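Snow Closes Greseck Pass Road Until Saturday

Print | E-mail this item 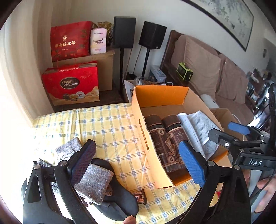
A yellow plaid cloth on the table.

The pass road between Greseck and Stirkora is shut to all traffic after Tuesday night's snow. The road crew measured 328 millimeters at the upper gate and found drifts well above that on the north side. They expect to have one lane open by Saturday if the wind stays down.

Ernő Lengyel, who has kept the rain and snow log at Hegyi for years, says the February total is already the highest in his books, which go back to 1962. The old record was set in a month when most of the snow came in the last week. This time it has come in small amounts, with very little melting in between.

Lower down it has been mostly sleet. Stirkora got 2 inches of slush and a good deal of standing water by the school. Drivers headed for Pidden should take the valley road and allow an extra half hour. The late bus will not run until the pass is open.

Temperatures should climb above freezing on Friday afternoon and drop again after dark, so expect ice on steps and side streets. Sand is in the yellow bins. Please leave some for the next person.

Snow readings from home gauges can be sent to Enikő Magyar by 7 p.m.

Share (14) | Comments (3)

This site uses cookies. By continuing to read you accept their use.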